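## Unit 7: Costing a shelf-picking cell

Course notes, I. Pangaribuan. Read before the May lab.

The arm price is the figure everyone quotes, and it is seldom the figure that hurts. For a retail shelf cell, split the budget into arm, gripper, mounting, shelving and stock, and integration hours. Enter each on its own line of the Herura worksheet. Do not fold the gripper into the arm line - grippers are replaced on a different schedule.

Reach is set by the shelf, so measure the shelf first. Record the clear height between levels and the depth of the back row. The wrist and gripper must both fit in that gap with the elbow bent.

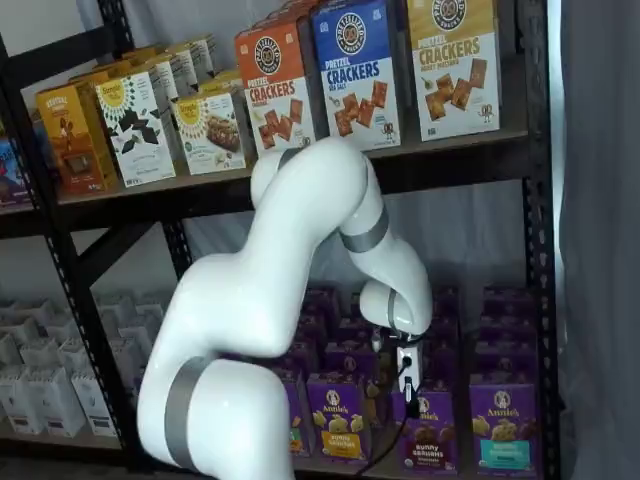
*Fig. 2. Arm at the lower shelf, gripper over the front row of boxes. Note the elbow under the upper board and the cable in front of the stock.*

Cable routing belongs in the mounting line. Allow for clips, strain relief and one spare cable.

Integration is the line most often set too low. In the Plutar plan, Mawar Chong allowed 130 hours; the final count was 233. Use the second number when you work the exercise.

**Exercise.** Draft a budget for one cell with 2 shelf levels. State which lines recur each year. Mark any price you took from a catalog - these need a written quote before purchase.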